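Let the robot fumble

I have read a lot of robot learning papers this year, and the one that has stuck with me has the dullest result table of the bunch. It comes from the Hallirberg group, it is called Fakirance, and its whole idea is that you should stop throwing out the bad demonstrations. I think they are right, and I think the rest of us should have tried it years ago.

Some background for those who don't spend their days on this. When you teach an arm by demonstration, a person steers it through a job over and over, and a network learns to copy what the person did. Then comes the cleaning. Somebody goes through the recordings and bins every one where the grasp slipped, the operator dithered, or the object got nudged halfway across the table before it was picked up. What's left is lovely to watch. Every approach is straight and every grasp is centred.

And then you run the policy, it drifts a centimetre off course, and it has no idea what to do, poor thing. It has never seen a centimetre off course!

Fakirance keeps the fumbles. The group collected 2000 demonstrations of desk tidying on their Elus arm, and 900 of them had a slip, a second try or a detour in them. They trained one policy on the clean set and one on everything, with a small extra step that marks the stretch before a mistake so the network doesn't learn to copy the mistake itself. It learns to copy the way out. That marking step is the clever bit, and it's simple enough that I read the section twice looking for the catch.

They then ran both policies through 137 trials on layouts that weren't in training. The two scored nearly the same on first grasps, and if you stop reading there you will shrug. But look at what happened after a missed first grasp. The clean policy mostly hovered, or closed its fingers on air again in the same spot. The one raised on fumbles backed off, shifted and had another go. I watched those clips with a grin on my face – it looked like someone who has dropped a pen before.

Pens are a very good choice of object, by the way. I've heard people call the task a toy, and I'd ask them to try it. A fat marker and a skinny one need different openings of the fingers. Caps come off and become their own small objects to deal with. Things roll. Two markers lying side by side are harder than two lying apart, and a gripper coming down on one will often touch the other. None of it is dangerous and all of it is fiddly, so you get plenty of honest failures in an afternoon without breaking anything.

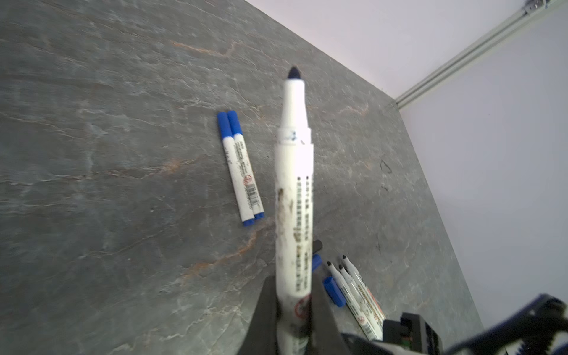
The large marker in the gripper, with thinner markers and loose caps still on the table.

I also like that the test objects look used. Ink smudges and a grubby barrel are what markers have in real life, and a policy that only knows spotless ones fresh from the packet is going to get a rude surprise in a classroom.

I do have complaints. The marking of mistakes was done by hand, and the paper is vague on how long that took. I'd guess it was a slog. All 3 operators came from the same lab, too, so their fumbles may have a family resemblance, and I'd love to see what happens with recordings from complete beginners. The Bailly benchmark would be a fair place to try, as its recordings were never cleaned in the first place.

Still, think of the drives full of rejected runs sitting in labs everywhere. We paid for those hours. We cleared the table, set out the objects, recorded the lot and then deleted it for being untidy. My own lab has stopped deleting as of August, and we've begun marking up our old rejects one drawer-opening disaster at a time. If you have a folder called "bad", please hang on to it, and if you try the marking step on something other than markers, write to me. I want to see the clips.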